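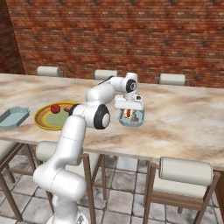
Viltton: the film cut or the series cut, which one first?

Board: Film and Television > European Cinema

lanternfish_k
Good evening to all. I have a question for people who know both versions of Viltton. In my country only the film version was shown in the cinema, which has 242 minutes with one intermission. Now Cleken has put the series version online, in eight episodes, 277 minutes in total. My wife has seen neither of them. I would like her first time to be the better one, but I have only seen the film cut myself, so I can not judge. English is my third language, please excuse the mistakes.

Please no spoilers about the ferry in the open. She sometimes reads over my shoulder.

mossy_reel
Film cut. It was edited by the same person who edited Endetti and you can feel that in the rhythm. The series repeats itself at the start of almost every episode, so of the 35 extra minutes a good part is recap and credits.

dr_halftone
I disagree with mossy_reel about the recaps. The Cleken version has no recaps. You may be thinking of the television broadcast, where the channel added them. The extra material is mostly the school storyline, and one long dinner at Bachmann's house in episode five that is among the best things Arnar Þorgeirsson has directed.

mossy_reel
OK, I saw it on television, that is fair. But the credits are still eight times.

dr_halftone
You can skip credits.

lanternfish_k
Thank you both. Can somebody explain the school storyline without saying how it ends? In the film cut the teacher appears in maybe two scenes and then she is simply gone. I thought I had fallen asleep.

pelle_on_the_balcony
You did not fall asleep. In the film she really disappears. In the series she is the one who finds the letters and she keeps them for a long time before she tells anyone. In the film the son finds the letters in a drawer, and they use a different take of the same room. So it is more than shorter and longer, they are two different stories at that point. I prefer the teacher. With the son it is a bit too easy, he opens a drawer and the whole second half begins.

tin_orchard
I watched the series first and then the film, with my father, in September. He is 77 and he does not like to read subtitles for long, so we did two episodes each evening and drank too much tea. For a person who gets tired, the episodes are much kinder. The film has the intermission in a strange place, in the middle of the argument on the stairs, and when we came back to it he asked me who was angry with whom.

About the subtitles: the English ones on Cleken are not the same as those in the cinema. In the cinema version Bachmann speaks in a very formal way, and this is correct, because in the original he uses the polite form to everybody, even to his own brother. The new subtitles make him sound like a friendly neighbor. I think it damages the character.

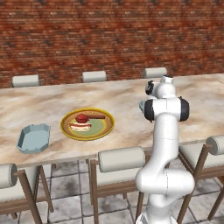
And it is worst in the scene with the brother, where the change from the polite form to the familiar form is the whole point. The brother reacts to one word, and in English there is nothing to react to. If your wife understands some of the language, tell her to listen there.

lanternfish_k
She does not understand it, but I do a little. I will pause and explain, which she will hate.

grumpus_minor
Going to be the unpopular one. Neither cut is good. Endetti was tight and strange, and Viltton is what happens when a director gets more than 40 shooting locations and nobody says no to him. Beautiful light, people looking out of windows. I gave up after the intermission.

dr_halftone
So you have an opinion about an ending you did not see?

grumpus_minor
I have an opinion about the first two hours, which I paid for.

pelle_on_the_balcony
I must defend grumpus_minor a little. The first hour is slow in both versions. I like slow films and I also looked at my watch. But the windows are not only decoration. Look at who is inside and who is outside each time. After the fire it is reversed, and I only understood this on the second viewing.

grumpus_minor
That may be so. A film should give me a reason to come to the second viewing.

mossy_reel
Back to the question please. One practical point for the film cut: the music. In the series the main theme comes at the opening of every episode, so when it arrives in the harbor you have already heard it many times. In the film you hear it there for the first time in full. I had to sit down in my own kitchen, and I was already sitting.

tin_orchard
This I have to admit. The harbor is stronger in the film.

dr_halftone
I also admit it. But I would still give up the harbor for the dinner in episode five. It is one room, six people and a soup that gets cold, and by the end of it you know exactly who will not come to the funeral. In the film cut, the funeral has empty chairs and you have no idea who should be sitting there.

quietbobbin
I am new here, hello. I have read that there is a third version, for the disc edition, where Þorgeirsson put the teacher back in but kept the film length. Is it true or did I dream it? I can not find a shop that sells it.

dr_halftone
He talked about it at a screening I attended, but as a wish. He said he would like to do it if somebody paid for the sound work again. I have not heard anything after that. The disc that is sold now has the film cut only, plus a rather dull making-of.

quietbobbin
Thank you. Then I will stop searching.

mossy_reel
The making-of is not dull! The part about building the ferry cabin in a sports hall is great.

dr_halftone
The part about the cabin is four minutes. The rest is people thanking each other.

lanternfish_k
I come back with a decision. We have now seen the first two episodes of the series. My wife likes the teacher very much and she does not trust Bachmann at all, she said it after his first sentence, so the new subtitles did not make him so friendly for her. We will continue with the series, and later we watch only the second half of the film, for the harbor.

To grumpus_minor: she also asked about the windows. She said "who cleans all this."

grumpus_minor
I like your wife.

tin_orchard
Good choice. Please write again when you are past episode five. And if you can, turn off the automatic next episode before the last one, because on Cleken it jumps into a trailer while the final song is still playing. My father missed the dedication because of this and we had to go back for it.

lanternfish_k
I have found the setting, it was under the profile and not under the player. Episode three is tonight at nine.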